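About Valletex

Workwear repair and rental for shops, kitchens and building crews
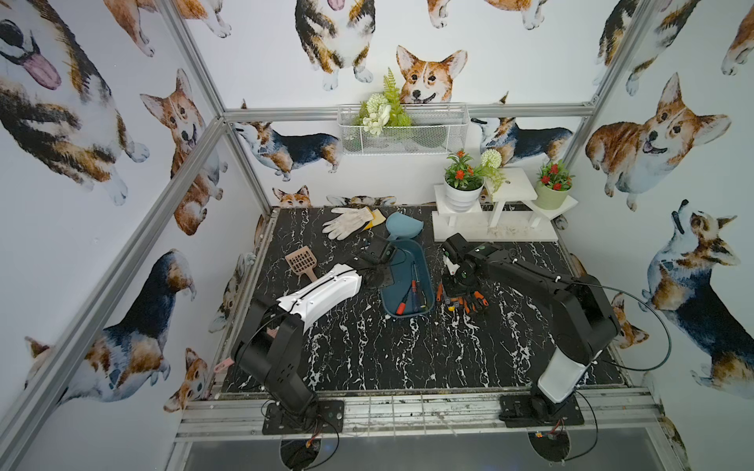 Gloves and Small Goods Department

Valletex cleans, mends and rents out work clothing. We started as a two-person alterations counter on Memunia Street and took on our first rental account when a bakery next door asked if we could keep its aprons in order. We still have that account.

Most of what comes through the building is coats, coveralls and trousers. Gloves and Small Goods handles the rest: work gloves, sleeve guards, knee pads, caps, tool rolls and aprons. Birdie Rosenthal has run the department since it was split off from the main sewing floor, and she answers most of the customer email herself.

How it works

A customer signs up for a set number of pairs or pieces. We pick up used goods in a marked bag, sort them by type, and wash them by load. After drying, every piece is checked at the seams and at the fingertips, where gloves nearly always go first. Small holes are closed by hand. Larger ones get a patch if the rest of the glove is sound. Anything past that is taken out of the count and replaced, and the replacement shows up on the next invoice as a separate line.

We serve 177 accounts. The smallest is a picture framer who sends us 4 pairs at a time. The largest is Gautam, a flooring contractor that keeps 1000 pairs in rotation across its crews.

Leather goods are washed in their own loads and air-dried, so please allow an extra two days. We do not take gloves that have been used with solvents or pesticides. If you are not sure — call first.

People

The company has 38 employees. Roscoe Iwasaki is general manager. He came to us from Rostau, a mill that made cotton duck, and still buys most of our patch cloth. New hires in the department spend their first month at the sorting table before they move to repair.

Visiting

The front counter opens at 7:00 a.m. and closes at 4:30 p.m. Drop-offs after hours can go in the gray bin by the side door, with your account name on the bag. We close for one week in April to service the washers, and customers get a double delivery the week before.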